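Apr 16, 2020

I got the flannel out!! I have been saying since October that I would do something with it, and this morning I woke up before the alarm with the whole thing already planned in my head, so up I got, made tea, cleared the kitchen table and just started.

It's the white one with the tiny pink and blue flowers, the one Dalva brought me from the remnant shop in Tresthorpe. They look like little stars if you squint. I'd kept it folded in the bottom of the wardrobe under the winter blankets and I had forgotten how sweet it is. Soft, too. I stood there for a while with it against my face like a child.

The plan is pillowcases first, 4 of them, and then napkins from whatever is left over, and if there are scraps after that I want to try the little drawstring bags that Folasade makes for her soap. She sent me the measurements last night with a drawing on the back of an envelope, and the drawing is better than anything in my sewing book. I love that about her. She also says I should wash the fabric twice before I cut it, and I'm going to listen this time, because of the curtains. (We do not need to go into the curtains.)

So, pattern paper. I tried the first pillowcase with the flap on the inside and got the fold going the wrong way, crumpled it up, tried again, got it wrong differently, crumpled that up too. Third try worked and I let out a cheer loud enough that Shinji called down the stairs to ask if I was all right. It's such a clever shape once you see it! One long strip, two hems, fold it over itself, sew up the sides, turn it out. No zipper and no buttons. I have slept on pillowcases like that my whole life and never once looked at how they were made.

The light in the kitchen was wonderful all morning. I do think this is the best room in the house for sewing, even with the stove right there and the big pot out. The little desk upstairs is fine for mending but you can't spread anything on it. Down here I can let the cloth run right across the table and walk around it. I pulled the little bin up close so I could toss things without getting up.
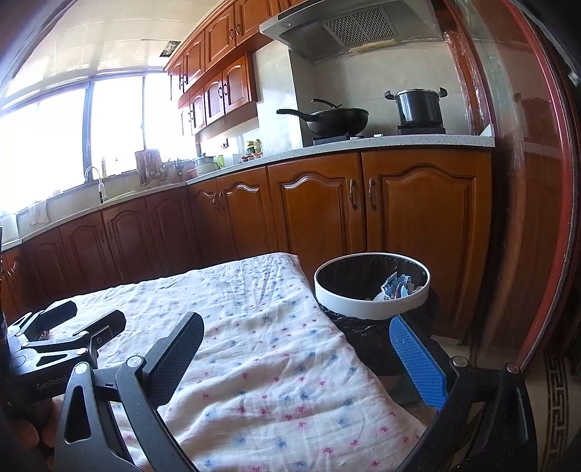

My flannel on the table, still all wrinkles. Iron next!

Shinji wants soup tonight and says he'll make it if I promise to keep pins off the counter. Fair. I found one in the sugar spoon last week.

Oh, and Adalberto called about the garden seeds. He has over 200 bean seeds left from last year and will leave us a bag at the gate. I told him I'd trade him a napkin and he said make it two.

Tomorrow: wash, wash again, iron, cut. Find the good scissors. Ask Dalva if the shop still has the yellow thread, and how much postage would be. I can't wait to hear the machine going again.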